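Category: Reviews > Cleaning Automation > Standards & Practice
41 shares | 2 comments

Limley washroom procedure for mobile manipulators, second edition
Afia Akpalu, 2023-01-27

The Limley procedure is a short printed guide and card set for sites that let a two-armed robot clean a toilet. It covers lid handling, tool assignment, clearances and sign-off. We worked through it in a domestic-size bathroom with a bidet seat, a harder case than the office cubicles most guides assume.

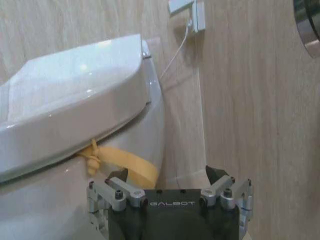 Section 3 deals with approach. Jaws must be open before the hand comes within 300 mm of the fixture, and closing force on plastic parts is capped. The limits are clear and can be checked. The wording on straps and ties is weaker: it asks for them to be "managed", with no test for what counts as managed. Drivcombe's older checklist is better on this point – a strap is either removed or logged.

Electrical items get a page of their own. Cables, outlet boxes and bidet controls are treated as keep-out zones, with the route planned around them before any arm moves. I would keep this page even if the rest were dropped.
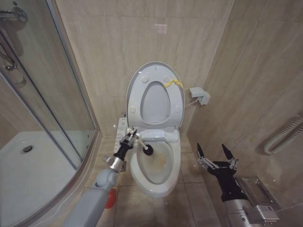
Tool assignment is the strongest section. One arm is named for the brush and keeps it until the tool has been put away; the other is reserved for clean contact. The rule is easy to audit from a log. The guide does not say what to do if the clean hand touches the bowl, and the next edition should.

The cards are rated for 1,000 wipes. Ours are still legible after roughly two months. A revision is due in April.

Verdict: recommended, with a local rule added for straps.

Comments (2)

Prajapati: Does the keep-out page cover shower hoses?

flerusside_fm: We use the brush rule for human staff as well. Cards curl at the corners.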